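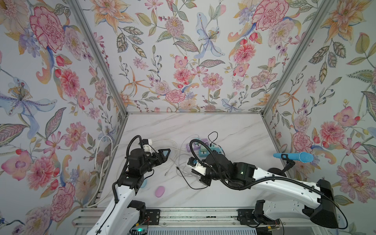
What is floral wallpaper?

Floral wallpaper is a wall covering printed with flowers, leaves and stems, usually in a pattern that repeats along the roll.

Motifs and color

Common flowers include peonies, carnations, lilies and irises. Botanical prints mix several kinds on one sheet and fill the gaps with leaves, sprigs or berries. The ground is often white, off-white or pale gray, with pink, orange and light blue blooms over it. A watercolor style has soft edges and light shading — an engraved style relies on fine dark lines.

Use

Dense prints can cover one wall or several. When the same paper runs around three walls, it is often set against a plain or lightly veined surface such as white marble. 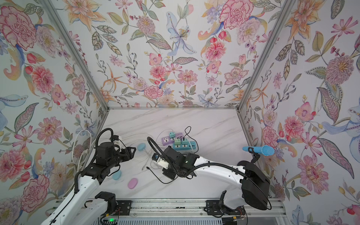 Marjan Talebi objects to the common advice to keep large blooms out of small spaces, and writes that a big flower is easier to live with there than a hundred tiny ones. The Skimside pattern guide takes the opposite view and lists 396 small prints for narrow rooms.

Hanging

Strips are matched at the edges so that a flower split between two strips lines up. Corners are harder, as few are perfectly square. The paper is normally cut there and overlapped slightly,

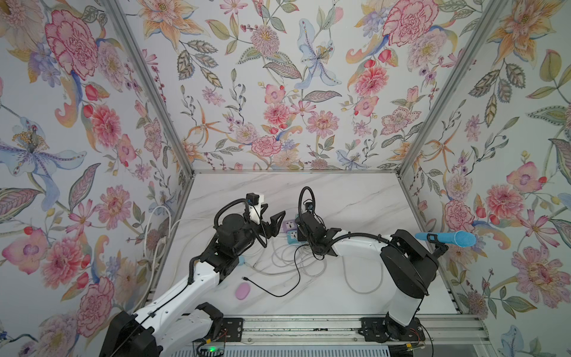 with the overlap turned away from the main line of sight. A large repeat wastes more paper than a small one, and an extra roll is usually bought for repairs.

See also: Border (wallpaper); Lining paper; Pattern repeat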